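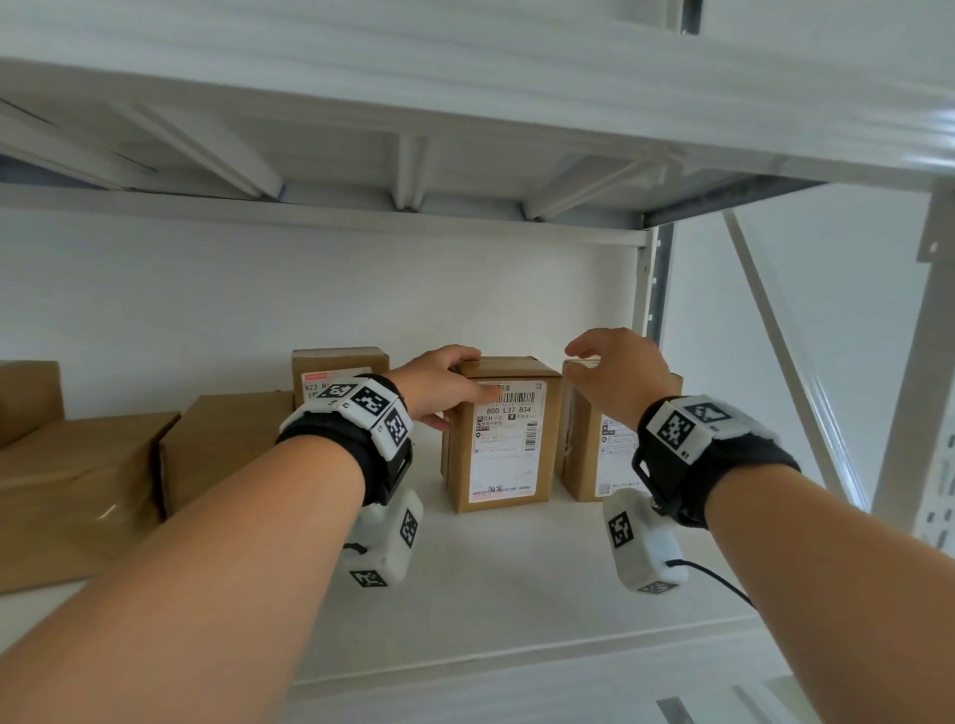

**Machines & Maintenance**

## Dikik parcel cell goes back to work after shelf change

Tatness, February 12, 2022

The parcel cell Dikik, in the small returns warehouse of Vakulenko in Tatness, is again in use after a stop for new shelving and a full new set-up. The cell was built by Pakomgate, who also sent two technicians for the work.

Dikik takes small cartons from an open shelf and puts them on a belt. It has two arms, and it learns its movements from recordings of people who do the same job by hand. During a recording the person wears a white housing on a black strap on each wrist, with square black-and-white markers on it, and a second module with more markers hangs under the wrist. From these markers the system calculates where each hand is.

The old shelving had been bent by a pallet truck in August. It was straightened at that time, but the boards were never fully level again, and the arms began to touch the front edge when they reached for a low carton. The warehouse decided to buy a new unit of white metal with slotted uprights. The board that the cell works from is now 662 mm above the floor, a little lower than before, and for this reason the old recordings could not be used without correction.

"We first tried to correct them by software," says Aleksi Hämäläinen, who leads the service work at Pakomgate. "On paper the difference is only height. But people bend the wrist in another way when the board is lower, and the arms copied a wrist which was not right any more. After one morning we agreed to record again."

The shelving was fixed to the floor before anything else was done. Nazar Tkachenko checked the boards with a level and set the beams in their slots. Then the straps were replaced, as the old ones had become soft and the housings could turn a little on the arm. The cables were also looked at. On the right side the cable of the lower module runs back along the forearm, and it must have some slack at the elbow. If it is pulled tight, the module tilts and the position jumps for a moment.

The markers were cleaned with a dry cloth. Hämäläinen asks the warehouse to use no liquid on them, because an earlier set lost its black colour at the corners and had to be printed again.

For the recordings, the shelf was filled with ordinary brown cartons with their shipping labels on, standing close together as on a normal working day. Most of the picks are made with two hands. One hand takes hold of the carton at the top front edge, the other comes down at the opposite side, and only then is it lifted. Tymofii Kovalchuk, shift leader at Vakulenko, did a large part of the picks himself and trained the others.

"The difficult thing is the box which has neighbours," he says. "Your fingers have no place. When I am in a hurry I push the next box away with my knuckles, and I had to learn not to do this, or the machine will learn it also."

In total 1335 picks were recorded, and 1000 of them were kept. The rest were thrown away, mostly for the reason that one hand had covered the markers of the other for too long. Umesh Mathur of Pakomgate looked through the recordings each evening and told the shift which positions should be repeated on the following day.

The set-up took nearly 8 working days, including the time for the floor bolts. During this time the returns were put on the belt by hand.

Some points are still open. The arms are slow with cartons whose top flaps stand open, and for now these are left for the shift. The warehouse would also like the cell to serve the upper shelf. Mathur says that it is possible, but the wrist housings come close to the beam when a person reaches in there, and the straps would have to sit further back on the arm.

Daily care stays with the warehouse. Hryhorii Semeniuk, mechanic on the early shift, checks the beam fixings and runs a short test with one carton before the belt is started. Pakomgate will come back for the next service in August.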